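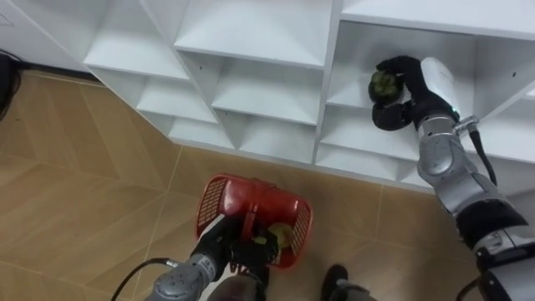

Ticket: Right hand opens early during teleop shelf picks
Project: Clutine (basket and shelf task)
Opened by: Edeltraud Gruber
Assigned to: Alois Widmer
Status: Resolved, one item left open

Edeltraud, 9:06 am
Hi Alois! First the good news, because there's a lot of it. The shelf task is such a fun one to teach. Left hand holds the red basket by the handle the whole time, right hand goes into the cubby, closes on the fruit, brings it over and lets go. I recorded 45 demos yesterday and most of them look lovely.

Now the trouble. In 11 of them the right hand relaxes before I want it to, always while I'm pulling back out of the cubby. My glove is still closed, I'm sure of it. The left hand never does this, it hangs on to that basket like a champ.

Restarted the Nedska bridge, no change. Recalibrated the glove, no change.

Alois, 9:45 am
Great write-up, thanks. Can you send me the glove log and the hand log for one bad demo and one good one? Also, which cubbies were you using?

Edeltraud, 10:20 am
Both uploaded to the Urden folder. Bad ones are all from the cubbies low down, so I have to bend my wrist a long way to get in there. I hadn't noticed that until you asked!
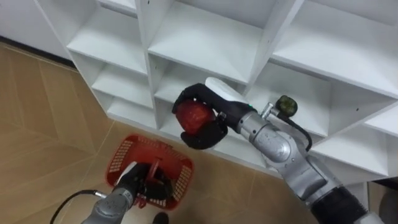 I went back and tried a few slow ones with the red piece as well, stopping at the mouth of the cubby before moving to the basket. Same thing if I bend my wrist hard, and perfectly fine if I keep it straight and let the elbow do the work. So it has to be on my side of the link, right?

Alois, 11:10 am
Yes! Found it, and it's a neat one. In the bad log the thumb reading drops for 6 frames every time your wrist passes its calibrated range. The bridge takes that as "open" and the hand follows. The robot is doing exactly what it's told.

Please try this:
1. Calibrate again, and this time bend the wrist all the way in both directions before you press save.
2. In the bridge settings, set grip hold to 9 frames. Right hand only – the left is happy as it is.
3. Close the hand on a piece of fruit, bend your wrist as far as it goes, and watch the thumb line on the plot. It should stay flat.

Edeltraud, 1:30 pm
Flat as a pancake! Did a whole new batch in the low cubbies and the grip held every time. The release into the basket feels a tiny bit late now, but I got used to it after a few tries. I'm so pleased with these.

Alois, 1:52 pm
Wonderful. The late release is the grip hold, so drop it by a frame or two if it bugs you. Please tag the bad demos "early open" and keep them out of the training set, but don't delete them. Cartwright wants to use the logs for a dropout check.

Edeltraud, 2:15 pm
Tagged and moved. Still open: the wrist range should be part of the calibration screen, with a warning if you skip it. Leaving that one with you – no rush, I've got more fruit to pick.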